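Kiltholm Votes to Keep Its Noon Siren, Narrowly and Loudly

Sun 15 July

KILTHOLM - The noon siren will go on sounding at noon, or near enough to it, after residents voted 93 to 90 on Thursday night to leave it where it is, on the roof of the old feed store, pointed at everybody.

The meeting ran a little over three hours. It had been scheduled for one, with cookies.

The siren was put up to call in the fire crew, who have carried pagers for years and do not listen for it. Its remaining duty is to tell the town that it is lunchtime. Supporters say this is a service. Opponents say they own clocks.

"I have a baby who goes down at 11:45," said Aoife Brophy, who rents the apartment across from the feed store and moved in last September after viewing it, she noted, at ten in the morning. "I'd like somebody to do the math on that."

Brophy's petition asked the town to shut the siren off on weekdays, or turn it down, or at least aim it at the lake. The third option drew the most applause until Yuto Kaneko, who fishes on the lake, got up to speak. He spoke for eleven minutes. The lake was dropped from the motion.

On the other side was Hatsue Yokoyama, who ran the Ikeda bakery on Front Street until she sold it and who timed her second batch of rolls by the siren every working day. She told the room she had never once burned a tray. Her son Kenta Yokoyama, seated two rows behind her, voted for shutting it off and was seen leaving by the side door.

Part of the trouble is accuracy. The siren runs off a mechanical timer that gains a few seconds a week, and it is reset when someone complains. It went off on Thursday at 11:56. Several people who had set their watches by it were then early for the meeting and got the good chairs.

Town clerk Lawal Anozie presented a quote from Privedby, a regional alarm contractor, for a digital timer and a volume control. The price was $2,000. Anozie said the contractor could also supply a recorded chime in place of the siren, with up to 40 tones to choose from, and he had brought a sampler on his phone. The room listened to a cuckoo, something called Harbor Morning, and part of a trumpet. It was the only moment of the evening when both sides agreed on anything, and the sampler was put away.

The siren's sound carries a long way over flat ground. Residents of Ero, the next town east, have been eating lunch by it for decades without paying a cent toward its upkeep, a point raised four times on Thursday by four different people, each of whom seemed to feel they had thought of it first. A suggestion to send Ero a bill was ruled out of order. A suggestion to send Ero a polite letter was ruled in order and passed easily.

Money for the new timer was approved in a separate vote. The volume control was not, on the grounds that someone might turn it up.

Brophy said she would try again next year and was looking into heavier curtains. Asked whether she had thought about moving the nap, she looked at this reporter for some time.

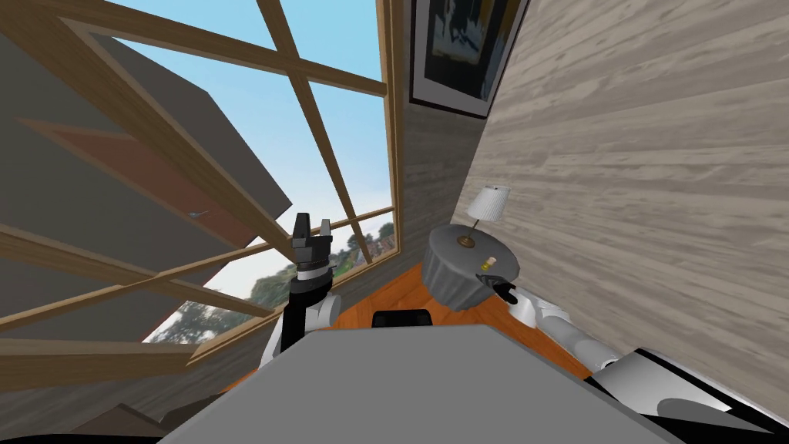
When will the siren be off for the timer work?

The siren will be silent for two days while the new timer is fitted, most likely in September. The clerk's office will post the dates on the board outside the library once the contractor confirms them. Lunch will go ahead as usual.

The meeting also approved the minutes of the previous meeting, in which the siren was discussed, and put off to the next one a request for a second bench at the bus stop. Anyone who left a green casserole dish in the hall kitchen can pick it up from the clerk's office on weekdays before noon.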